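무마리, 객실 가구 고쳐 쓰기 프로젝트 첫 결실 공개
게스트하우스 '프레르켈' 6월 재개관… 헌 가구에 새 숨결

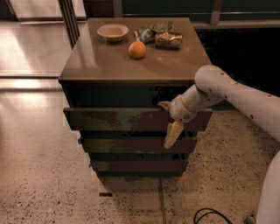 짙은 갈색 목재 서랍장. 상판에 그릇과 오렌지가 놓여 있다. (사진 제공=무마리)

2018년 6월 28일 – 생활가구 수리 공방 무마리(Mumari)가 게스트하우스 프레르켈(Prerkell)과 함께 진행한 객실 가구 복원 작업을 모두 마쳤다. 지난 4월부터 침대 협탁과 서랍장, 의자 등 가구 100점을 손봤으며, 공방 수리공 2명이 전 과정을 맡았다.

이번 작업에서는 원래의 나뭇결과 색을 최대한 살렸다. 흔들리는 다리는 다시 짜 맞추고, 뻑뻑하던 서랍 레일에는 밀랍을 먹였다. 손잡이는 쓸 수 있는 것을 골라 닦아 달았고, 짝이 없는 것만 새로 구했다.

무마리의 카기소 프레토리우스(Kagiso Pretorius) 대표는 "서랍 하나가 부드럽게 닫힐 때마다 공방에 환호성이 터졌어요! 오래 쓴 가구를 다시 방으로 돌려보내는 일이 이렇게 신날 줄 몰랐습니다"라고 말했다.

무마리는 재개관을 맞아 1층 라운지에서 가구 손질 강좌도 연다. 흠집 메우기와 기름칠을 직접 해 볼 수 있으며, 재료비는 2,000원이다. 작은 의자나 쟁반을 가져오면 그 자리에서 함께 손질한다.

문의: 무마리 공방 홍보 담당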